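We use cookies to improve your reading experience. By continuing you accept our cookie policy.

Reading time: 5 min

The second life of the beige box

Old desktop computers don't die so much as get moved. Desk to closet. Closet to basement. Basement to the curb, on a wet morning, next to a broken lamp. At the Rultora repair hall they get moved one more time, onto a bench, lid off, and somebody finally looks inside.

I went in December. Cold hall, good coffee, a radio playing something with accordions. 64 machines on the shelves waiting their turn, most with a strip of tape on the side and a word or two in marker. "No picture." "Loud." "Ask about the photos." One just said "sorry."

The work is simple to describe. Open it. Clean it. Find out what still runs. A tower that passes goes to Skakholm, the school up the road, or gets sold over the counter for very little. One that fails is picked over for parts. Last year 279 went back out the door working, which is a better number than anyone here expected when the place opened with two benches and a borrowed vacuum.

The dust first. Always the dust. It comes out of the cooler fins in gray felt, whole sheets of it, and half the "loud" machines are cured right there. Then the cooler comes off, and this is the step people get nervous about. Fair enough. Paste that has sat for years can turn to something like dried clay, and it grips. Run the machine a few minutes if it will run, to warm things up, then switch off, unplug, and twist the cooler gently before you lift. Pull straight up on a stuck one and you can take the chip along with it, which is how pins get bent and why there is a jar of ruined processors by the sink.

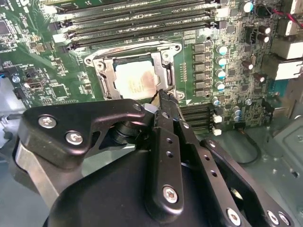 Socket open, old thermal paste still streaked across the processor lid. The green board is mounted in its metal chassis, memory slots along the top.

Getting the old paste off is the satisfying part. Isopropyl alcohol, a lint-free cloth, a bit of patience. Pinkish, gray, white, silver, every maker seems to have had their own idea about color. Wipe from the outside in so you don't push it over the edge of the lid. Then again with a clean corner of the cloth. Then once more, because you weren't done, you only thought you were. A small dot of new paste in the middle and the cooler spreads it for you. The beginners all use to much. Everyone does, the first time, like frosting a cake.

While the lid is off you look at the capacitors, the little cans standing around the socket. Flat tops, good. A top that domes up or has crust on it, bad, and the board goes to the parts shelf unless somebody feels like soldering. Some do. The back bench is for them, and it has the best lamp in the building and the worst chair.

Memory gets pulled, wiped along the contacts and pushed back until the latches click. You'd be amazed how many dead computers are just a stick that worked itself loose in the back of a car. I was, anyway. I watched a Ravis office tower, written off by its last owner, come up on the second try after nothing more than that.

Is it worth it? Depends who you ask. A bench hour costs more than some of these machines will ever bring in. The shop next door, Jurčo, sells new ones and is quite friendly about the whole thing, and sends over its trade-ins by the cartload. But a kid who needs to type an essay doesn't need a fast machine. Needs one that turns on.

The parts shelf runs the full lenght of the back wall. Fans, drives, cables in bread crates, a drawer for screws of every kind except the one you want. At last count, 3,000 items were listed in the hall's ledger, a real one, on paper. Take something, write it down.

By four in the afternoon the light was going and 14 towers had been through the benches. Nine finished, the rest waiting on a drive or a decision. Lids back on, side screws in. A fresh strip of tape on each one, and on most of them the same word: "works."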